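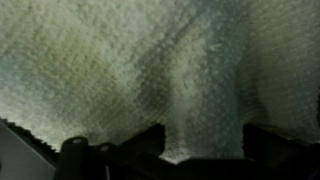
Soft cloth, pale cream.

Tuesday, January 26, 2021

Snow again in Rukau. I walked to the library and borrowed a grammar book of 112 pages. I want to finish it before June.
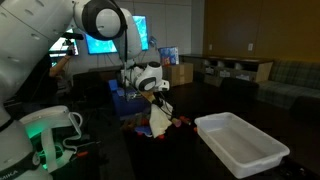
White arm over the table.

In the evening I made bean soup, and it needed more salt. My sister called from Jandby and we talked for 18 minutes.

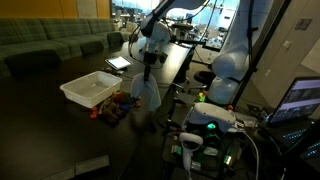
My new word today is "thaw." I wrote it five times and said it aloud, still badly. Next I want to learn the words for toys, because my niece has a birthday soon. A pile of plush ones in brown, green and dark blue would please her very much.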